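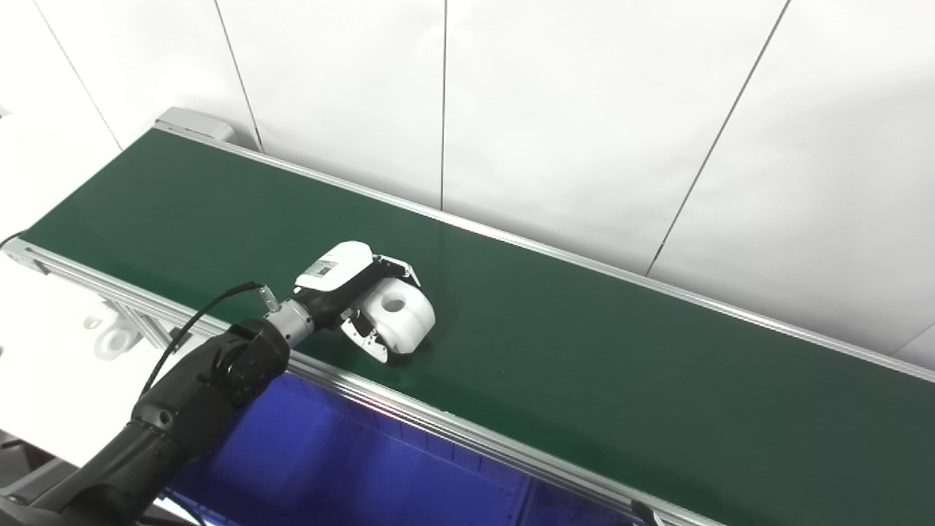

Figure 1. Conveyor station during collection, gripper at the white cylindrical part on the green belt.

Stirance work package 2: progress report for the period to the end of August

Prepared by Heike Baumgart for Annelies Stöckli, Gruber programme office

1. Status

Collection on the conveyor task is open and running. At the close of the period the set held 994 accepted episodes. A further 81 were recorded and rejected at review, and are kept in a separate store with the reason for rejection attached. Training on the first part of the set has begun. The bin task has not started and is the main item behind plan (see section 5).

2. Work carried out

The task for this period was picking a single part from the belt and setting it down at a marked position beside the line. Each episode is one attempt by an operator driving the arm by hand control, from a start pose above the belt to release. We record the wrist and overhead views, joint positions, gripper opening and the operator's commands, all on one clock.

Imre Bognár rewrote the recording script early in the period. The old version wrote the gripper signal at a lower rate than the joints and filled the gaps by repeating the last value, so the closing movement came out as a staircase. Episodes recorded before the change were not carried over and are not included in the total above.

Operators were asked to vary the approach. In the first weeks nearly everyone came in from the same side with the fingers level, and the policy trained on those episodes did the same whatever the pose of the part. Ximena Palma now issues a start card for each session, giving the part position, its orientation and the approach angle. Parts lying close to a side rail are given extra weight on the cards, as these are the cases where one finger has to come down at a slant and the part is often pushed before it is gripped.

Episodes with a push before the grasp are accepted, provided the operator recovers without lifting clear and starting again. This was discussed at length with Flelley, who would have preferred clean grasps only. Our view is that the learner needs to see recovery, and the current set is labelled so that either selection can be made later.

3. Review and labelling

Every episode is watched once by someone other than the operator. The reviewer marks the first contact, the moment of closing and the release, and gives a result: clean, recovered or failed. Failed episodes are kept in the accepted set if the recording itself is sound. Rejection is for faults in the data only: a dropped view, clocks out of step, or an operator stopping halfway.

Most of the rejected episodes come from one fault. The overhead view froze for short spells when the recording disk was nearly full, and the script did not report it. A check on frame times now runs at the end of each episode and the operator is told at once — before the next card is drawn.

Two reviewers disagreed often on first contact when the fingers hid the part from the wrist view. Ingeborg Rüegg has written a short rule: where contact cannot be seen, it is marked at the first change in part position in the overhead view. Episodes labelled before the rule was agreed are being marked again.

4. First training results

A first policy was trained on the clean and recovered episodes and run on the station with the belt stopped. It completed 28 trials without operator help. Trials with the part near a rail were left out of this run and will be reported separately. The policy tends to close early when the part is turned on its side, and we do not yet know whether this comes from the labels or from too few such episodes. No claim is made at this stage for a moving belt.

5. Deviations from plan

The bin task depends on the second set of finger pads, which Heta has delivered late. The pads are now on site but have not been fitted. We propose to finish the rail cases on the conveyor first and change pads once, as each change means a new gripper calibration and a break in the set.

Operator hours are slightly below plan. One operator moved to another project and the replacement needed training before her episodes could be counted. Spending on equipment is within the agreed amount, and no transfer between budget lines is requested.

6. Next period

— Complete the rail cases and freeze the conveyor set, version 2.
— Finish marking first contact again under the new rule.
— Repeat the stopped-belt trials with rail positions included.
— Fit and calibrate the new pads; start the bin task.

Decision requested from the programme office: agreement to the revised order of work in section 5. Flelley has been informed and has raised no objection. Questions on the data format should go to Imre Bognár, all others to me.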